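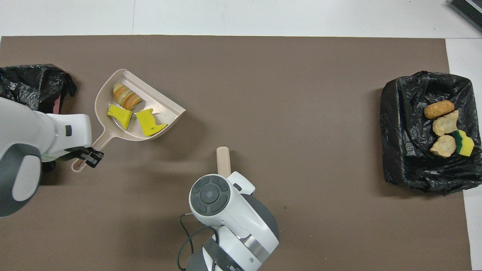 Trinidad Javier objected to my last page on the grounds that a dustpan needs no instructions, and that anyone who can hold a handle can clear a floor. For fine dust I agree. Larger scraps such as sponge offcuts behave differently and are worth a method.

Reading time: 2 minutes

1. Cover the floor. Lay one sheet of heavy brown paper, 200 gsm if available, and flatten any creases before starting. Scraps catch on a fold.

2. Put the bin bag to one side, within reach of the pan, with its mouth opened fully.

3. Set the front lip flat on the paper. Raise the handle slightly until the whole edge touches. If light shows under the lip, lower the handle again and repeat.

4. Bring in the largest pieces first and move them to the back wall. Sponge is light and springs off the lip if pushed quickly – use short, slow strokes.

5. Tip the pan back before lifting. Carry it level and empty it inside the bag, below the rim.

6. Wipe the lip. A nick in the plastic will snag on paper; rub it down with fine abrasive or replace the pan.

Comments (3)

Usman Swati
Does step 3 work on bare tiles? My pan rides over the seams.

Sabine Steinbach
Usman – sweep along the seam, then across.

Chun-yin Wei
I tape the paper at the corners. Stops it creeping in step 4.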